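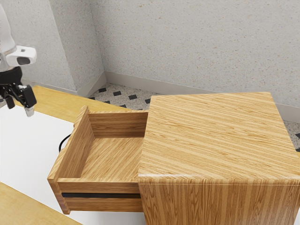
Why does the arm stop with a force fault when it closes the drawer? In the Callano simulator the closing path ends too deep, so the gripper keeps pushing after the drawer meets its stop.

## Fix the closing path

1. Pause the run and open the Jitex log. Look for fault 3440.
2. Set the arm speed to 40 per cent.
3. Shorten the last move by 2 mm and save.
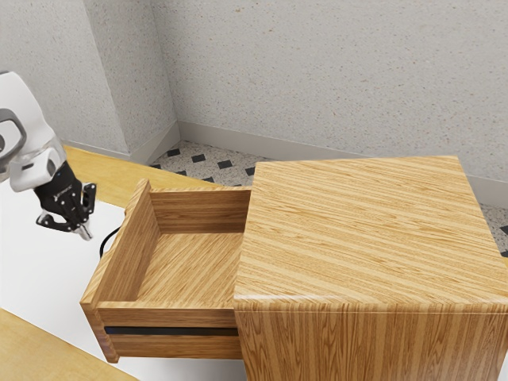 A reader from Brestport wrote that the fault came back for her on Friday, until she also lowered the force limit to 50 N. I now do the same.

4. Run the close again — keep your hand near the stop button if you test on the real arm. 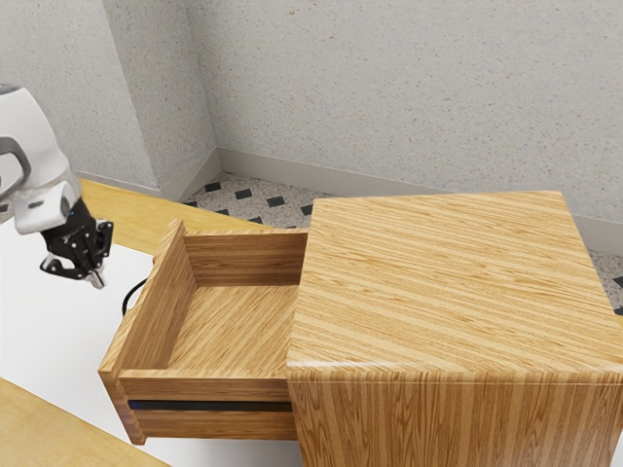
Reset the fault only when the gripper is free. The Gourlay script does not check this for you. Start from a pose like this one, with the drawer open and the fingers in the air beside it, touching nothing. Then press Reset.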